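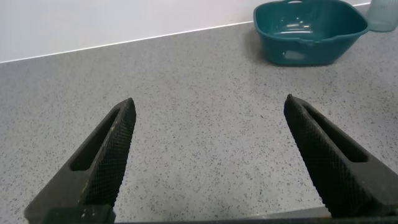 3. Countertop Use in Shared Kitchens

3.1 Setting and sample

The survey was carried out in four shared-housing developments: Vurnine, Bendard, Rawashdeh and Plarlow. All four are managed by nonprofit landlords, and in each of them a kitchen serves between three and six adult tenants who hold separate leases. The developments differ in age. Vurnine and Bendard were built as student housing and later opened to working tenants. Rawashdeh is a converted office block, and its kitchens are smaller than the others. Plarlow is the newest of the four and the only one in which kitchens were planned from the start for unrelated adults.

A paper questionnaire was left in every kitchen mailbox and could be returned to the site office or by mail. In total, 557 tenants returned a usable form. Forms were treated as usable if the tenant had lived in the unit for at least 2 months and had answered all of the items on cooking and storage. Tenants who reported that they never used the kitchen were kept in the sample, as their reasons for staying away were of interest to the study.

3.2 What counts as a work surface

Earlier work on shared kitchens has tended to measure the full length of the counter from wall to wall. This paper uses a narrower measure. We define the work surface as the part of the countertop (Figure 1) on which a tenant can set down a cutting board and prepare food without first moving an item that belongs to someone else. The sink, the cooktop and the area behind the faucet are left out.

The distinction matters in practice. In several Rawashdeh kitchens the counter met the landlord's own standard for length, yet tenants described having nowhere to chop vegetables. Small appliances took up most of the difference. Electric kettles and toasters were usually shared, while rice cookers, blenders and coffee makers were often owned by one person and left out because the cabinets were full. Tenants rarely asked one another to put such items away. Many said that they did not want to start a disagreement over something that seemed minor.

Field staff measured the work surface in a subset of kitchens at each site, with the tenants' consent. The shortest continuous stretch that tenants described as comfortable for one person was roughly 100 centimeters. Where two people regularly cooked at the same hour, tenants preferred 150 centimeters or more, and they preferred it in one piece. A counter of the same total length that was broken by the sink was judged less useful, even when both parts were deep enough for a board.

3.3 Informal rules

Few kitchens had written rules on the use of the counter. Where such rules existed they had mostly been posted by the landlord and dealt with cleaning. Rules on space were unwritten and were learned by watching other tenants. Three came up often in the open comments. The first was that items left overnight could be moved but should not be put inside another person's cabinet. The second was that the stretch nearest the cooktop belonged to whoever was cooking. The third concerned mail and keys, which most tenants felt had no place on the counter at all — although a good number admitted to leaving them there.

New tenants reported the most trouble with the first of these rules. Some had returned to find their pans in a hallway closet and took this as a sign of hostility, when the other tenants regarded it as ordinary tidying. At Plarlow, where each tenant has a marked shelf beside the refrigerator, complaints of this kind were uncommon. The shelf appears to give displaced items an agreed place to go.

3.4 Cleaning and responsibility

Tenants held clear views on crumbs and spills and were less certain about the rest. Nearly all agreed that a person should wipe the surface after cooking. There was far less agreement on who should clean under the appliances, behind the faucet and along the joint between the counter and the wall. Bendard was the only site at which these tasks were covered by a paid cleaning visit, and tenants there gave higher ratings for the kitchen as a whole.

The ratings should be read with care. The forms were collected in November 2023, when heating costs and hot water supply were also under discussion at Bendard, and some tenants may have used the kitchen questions to comment on the building in general. We did not adjust for this. The comparison between sites in Section 4 is limited to the items on storage and work surface, where the wording left less room for such answers.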